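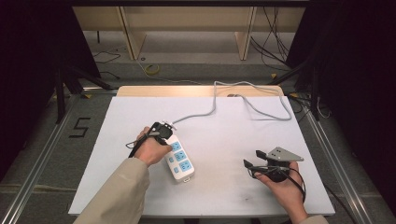
Plugging in a power strip is harder to teach than stacking blocks, according to members of the Wostden student robotics club, because the prongs leave so little room for error. The club has set itself a target of 1,000 demonstrations of the task before the Jorngate student competition in March, and its log stood at 383 on 2024-11-02.

Each demonstration is performed with 2 hand-held grippers, one per hand. Recordings are sorted by socket position - failed insertions are kept and labeled separately. Training runs on the Kevgate lab computer overnight.

The entry is registered under the name Oral. Competition rules allow one retry per plug and no changes to the software after check-in.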